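Wenn der Planer kurz mal nachdenkt

Zweiarmige Robotik scheitert selten am Arm. Meistens an der Software dazwischen. Ein Besuch bei Hundell, wo der Planer "Ponia" gerade in die zweite Runde geht.

Von außen sieht es nach Basteln aus. Rohre, Winkelstücke, Folien. Auf dem Bildschirm daneben laufen die Logs, Zeile um Zeile, und genau da spielt die Musik. Version 2 des Planers, Stand 14. August 2023. Die erste lief seit Februar, hat viel gekonnt und oft zu lange gebraucht.

Das alte Problem: zwei Arme, ein Bauteil, zwei Planer. Jeder rechnet für sich, am Ende einigt man sich. Oder eben nicht. Dann bleiben beide stehen und warten höflich aufeinander. Deadlock, Neustart, Kaffee. Ponia plant beide Arme jetzt als eine einzige Kette. Mehr Gelenke in einem Topf, also deutlich mehr Rechenarbeit, dafür kein Gerangel mehr. Der Planer bekommt 40 Millisekunden pro Schritt. Reicht das nicht, nimmt er die letzte gültige Bahn und fährt sie langsamer weiter. Klingt banal, war aber der größte Umbau im ganzen Projekt.

Zweite Baustelle, Wahrnehmung. Weiße Teile vor schwarzem Stoff, das müsste doch einfach sein? Ist es nur halb. Der Umriss kommt sauber, die Tiefe nicht. Glänzende Folie wirft Reflexe, glattes Weiß überstrahlt, und die Punktwolke hat dann Löcher genau dort wo gegriffen werden soll. Das Modul dafür heißt Zamani und mischt zwei Blickwinkel: eine Kamera von oben für den Überblick, eine am Handgelenk für die letzten Zentimeter. Gewichtet wird nach Abstand. Unter 10 Zentimetern zählt fast nur noch die Handkamera. Vorher gab es einen harten Umschaltpunkt, und der Greifer zuckte dort jedesmal. Jetzt blendet er weich über.

Bleibt die Regelung beim Stecken. Reine Positionsvorgabe verkantet, also wird nachgiebig gefahren - Kraft messen, ein Stück zurück, leicht kippen, nochmal. 19 Parameter hat der Suchlauf, die meisten noch von Hand eingestellt. Schön ist das nicht, das gibt man bei Hundell auch offen zu. Ein automatischer Abgleich steht auf der Liste, ziemlich weit oben.

Und das Werkzeug drumherum? Heißt Bravine, spielt Aufnahmen beider Kameras und alle Gelenkwerte synchron ab. Vor, zurück, Bild für Bild. Wer einen Fehlgriff sucht, findet ihn damit in Minuten statt am nächsten Nachmittag. Die Oberfläche ist hässlich und sie wird trotzdem von allen benutzt, den ganzen Tag offen.

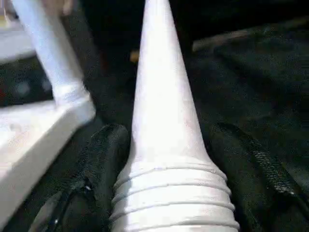
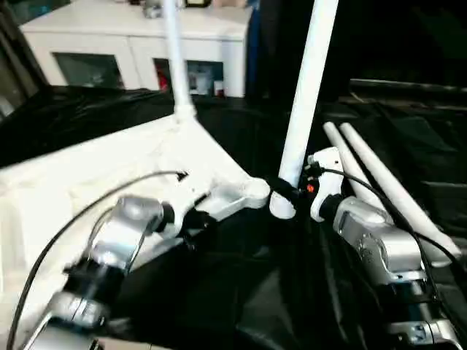

Zwei Blickwinkel, ein Aufbau: oben die Sicht der Handgelenkkamera auf ein weißes, geripptes Teil, unten beide Arme am Rohrgestell.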